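Stop Tuning the Gripper First
Opinion | Torunn Midtbø
06/05/2022

Most home arm builds I review in our shared workshop spend their budget on fingers. Mine did too. I printed 11 finger profiles before I measured backlash at the wrist joint, and the wrist was the fault.

A bin of mixed stationery is a fair test. Pens and tape rolls lie at every angle, and the walls limit the approach. Compliant pads hide an arm error of a millimeter or two – until the part is near a wall. Then they hide nothing.

Évan Coste disagrees and argues that soft fingers are cheaper than good bearings. At 49 dollars a joint, he has a point. I would still buy the bearings, fit them to the wrist, and run the same six picks again before touching the finger files.
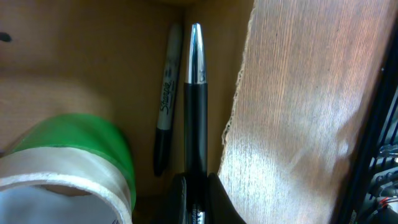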